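Storage Notes: Moisture Control in Packaged Dry Goods

Fernstead has completed the first phase of its review of how dry packaged foods are stored in small pantries and back rooms. The work was led by Ingrid Pennington and covered crackers, biscuits, flour, rice and breakfast cereal. The findings below apply to goods held at normal room temperature in their retail packaging. Chilled and frozen goods are handled under a separate procedure.

Crisp baked goods leave the oven with very little water in them. Once the inner wrap is opened, they take up water from the air until the two are in balance. The rate depends on the humidity of the room, the surface area of the product and the quality of the reclosure. A thin cracker softens faster than a thick biscuit of the same recipe. Sugar content also matters, as sugar attracts water and holds it.

The outer carton plays a small part in this. Paperboard protects against crushing and light, and it carries the label, but water vapor passes through it with little resistance. The barrier is the film inside. A carton with its flap neatly tucked in and its film left open gives almost the same protection as no carton at all. Staff who close up stock at the end of a shift should fold the film twice, clip it, and then close the carton.

The review logged 400 packages at the Bostell site, beginning in April. Each package was checked for seal condition, carton damage and date legibility. Of these, 47 had a fault of some kind. The most common was a small split at the end seal, usually on packages that had been stacked on their ends. Laying the same packages flat removed the load from the seal. Carton dents were frequent but had no measurable effect on the contents as long as the film was intact.

Shelf position was the second factor. Packages stored against an outside wall reached a higher humidity overnight than packages on an inside wall. The wall cools after the heating shuts off, the air next to it cools too, and relative humidity rises even though the amount of water in the air has not changed. A gap of 2 inches between the stock and the wall was enough to bring the readings level with the rest of the room.
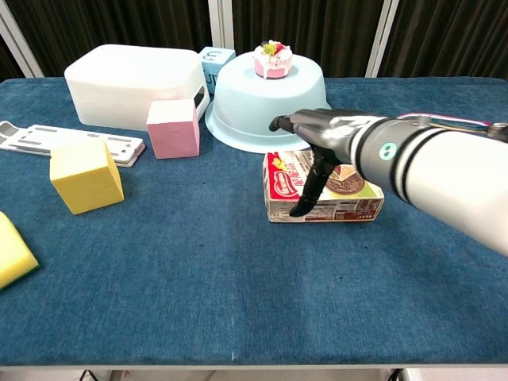
Should a desiccant packet be added to an opened box of biscuits?

Only if the biscuits are moved to a container with a tight lid. Inside a loosely closed carton, the packet draws water from the room air and is used up quickly. Use a packet marked as suitable for contact with food, and replace it when its indicator changes color.

Rigid containers were tested next. Containers with a silicone gasket and a clamp performed best, followed by screw lids with a foam liner. Snap lids without a gasket varied a great deal from one unit to the next, even within the same product line. Booker Mbeki, who ran the container tests, recommends checking each lid by closing it over a strip of paper and pulling. If the paper slides out freely at any point on the rim, the lid should be replaced.

Flour and rice behaved differently from baked goods. Both tolerate modest changes in humidity without a visible effect, but they are more exposed to insects and to odors from nearby products. They should be kept in closed containers and away from soap, coffee and spices. Old stock should be used up and the container washed and fully dried before it is refilled. Topping up leaves the oldest material at the bottom.

The interim storage limit for opened crisp goods in a clipped inner film is now 9 days. The limit printed on the package takes precedence where it is shorter. Opened goods should be marked with the date of opening on the front panel, in permanent ink, clear of the allergen statement.

The second phase will repeat the measurements at the Thibodeaux site, where summer humidity is higher and the storage room has no air conditioning. Data loggers will be placed on the top, middle and bottom shelves. Revised limits for that site will be issued separately, and the Bostell limits should not be applied there in the meantime.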